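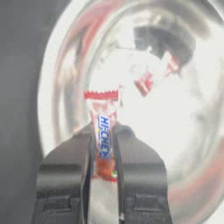
One Hi-Chew, still in its wrapper.

December, a little after nine in the evening

I should begin with the candy drawer, because it was the reason for the whole evening. When I moved to Sernanham I promised myself that I will not have a drawer for sweets. In my parents' home there was always one, under the spoons, and as a child I knew its sound better than the sound of the door bell. Now I have lived here three winters and of course the drawer exists. It was first a drawer for batteries and string. The batteries are still there, at the back, and I do not know which ones are dead.

Today after work I took everything out on the table. Old mints from Bemby, the cafe by the station, with the paper already soft. A tea bag without a name. One chocolate coin. And the Hi-Chews, which I like more than I admit to people of my age. I like the wrapper too. It has a little zigzag at the end, red, like cut with the special scissors my mother used for cloth. When I learned to sew I was not permitted to touch these scissors, so perhaps I have a weakness for this kind of edge.

The word for the feeling in the teeth when you bite a chewy candy exists in my language but I could not find it in English. "Chewy" is for the candy and not for the teeth. I looked for it in the dictionary for too long and the soup became cold. I write it here so that I remember to ask in the language class. The teacher will say that I am asking again for a word that no one needs, but she wrote down my last one, so I think she enjoys it.

The drawer itself I washed with warm water and vinegar. There was a sticky place in the corner which would not come off with the sponge, and at the end I used an old bank card. Then I had to wait for the wood to dry and I had all the sweets on the table and no place to put them. 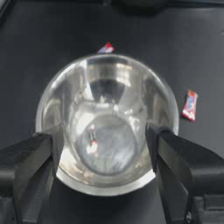
I have been thinking for many weeks about what to bring to the winter party in our building. Last year I made the poppy seed roll from home and it was eaten by me, mostly, on the day after. The neighbors were very polite about it. This year I want something simple that a child can take with one hand and run away. The steel bowl would be good for that, the round one with the shiny rim, wide open on top so that a hand can go in from any side. Its bottom is flat, so I do not worry about it on the small table by the stairs. I had kept it in my mind only as a thing for dough and for salad. With candies next to it, I noticed there was some red and white on the inside of the metal too, like a small painting that somebody wiped with a sleeve, and I found this quite festive. I could save the money for decorations.

So it is decided, the bowl goes to the party. I need more candies, of course. What I have will be gone before the second floor arrives. I will stop at Tsai after work, the grocery on the corner, where the sweets are behind the cashier and you must ask for them by name, out loud, with the people behind you listening. I have practiced the names. At the big store I can take the bag from the shelf in silence, but it is two buses.

I also counted my savings jar tonight, while the drawer was drying and I was already in this mood of putting things in order. It has 872 in coins and small notes, more than I believed. It is for the train to Plimska in spring. I want to see the lake before the summer visitors come, and to sleep one night in the guesthouse with green shutters which I know only from a postcard. I took nothing from the jar for the candies. They come from the money for food — I think this is fair, a candy is a food.

The drawer was dry by eight. I put back the mints, then I took them out again and threw them in the trash, because if I am cleaning I should be cleaning. The chocolate coin I ate. It had turned white on one side and tasted like cupboard. The tea bag I kept, it may be a good one. The string I rolled in a ball and I put it with the batteries, and tomorrow I must borrow the small tester from the neighbor downstairs, if he is not still angry about my bicycle in the hall.

I ate the soup cold in the end, standing up. It needed salt. My sister telephoned when I had my mouth full and she asked if I am eating well, and I said yes, soup.

For tomorrow: Tsai, before seven. Vinegar, we are out of it now. Return the library book, it is over three weeks late. Write the name on the list for the party downstairs, next to "sweets", before somebody else does.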